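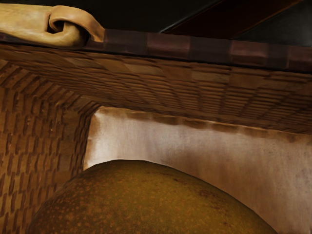
Werkstattbuch, Februar, kurz nach halb acht abends

Birnenessig, dritter Ansatz. Der zweite ist ja bekanntlich im Ausguss gelandet (Kahmhaut, meine Schuld, Deckel zu früh drauf), also alles noch mal auf Anfang, diesmal mit etwas mehr Geduld. Hoffe ich jedenfalls!

Ausgangsmost ist der aus den beiden Kanistern von Wusholm. Beim Öffnen sehr ordentlicher Geruch, bisschen Hefe, bisschen nasser Karton, aber kein Nagellack. Spindel zeigt praktisch durchgegoren. Ich habe trotzdem noch mal über Nacht stehen lassen und dann vom Trub abgezogen, was mit dem neuen Schlauch viel besser geht als mit dem alten – der rollt sich nicht mehr dauernd aus dem Kanister raus. Bitte den alten endlich wegwerfen, er liegt immer noch unter der Spüle.

Essigmutter aus dem Głowacki-Glas, 200 ml Ansatzessig dazu. Beim letzten Mal waren es nur 50, und ich glaube inzwischen, dass das schlicht zu wenig war und die Kahmhefen deshalb so leichtes Spiel hatten. Beweisen kann ich das nicht. Wer eine bessere Theorie hat, schreibt sie bitte an den Rand, aber leserlich.

Temperatur: die Heizmatte von Surus hält nicht, was auf dem Regler steht. Eingestellt 27, gemessen im Ballon 24, am Rand der Matte dagegen ordentlich warm. Habe jetzt ein gefaltetes Geschirrtuch druntergelegt und eine alte Decke drumherum, seitdem 26 und stabil. Sieht furchtbar aus, funktioniert aber.

Nachtrag, kurz vor elf: Titration mit dem Premeo-Set gemacht. Erster Versuch unbrauchbar, ich hatte die Bürette nicht richtig entlüftet und mich dann gewundert, warum der Umschlag so spät kommt. Zweiter und dritter liegen schön beieinander. Säure noch ganz niedrig, logisch, nach ein paar Stunden passiert da nichts. Es ging mir nur um den Nullwert, damit wir später nicht wieder raten müssen. Die Werte stehen hinten in der Tabelle, Seite 69 (die Tabelle auf der Seite davor bitte ignorieren, da habe ich mich beim Faktor vertan).

Offen:
Indikator nachbestellen, reicht noch für vielleicht zwei Runden
Mulltücher auskochen, die mit dem grünen Rand nicht, die riechen nach Weichspüler
pH-Elektrode lag wieder trocken in der Schublade. Die gehört in die KCl-Lösung!
Etiketten: Ansatz drei heißt ab jetzt B3, der Ballon ganz links

Nächste Probe in einer Woche, bis dahin nur gucken und riechen, nicht schütteln. Wenn sich wieder so ein weißer, faltiger Film bildet, sofort Bescheid geben und den Ballon nicht neben den Apfelansatz stellen.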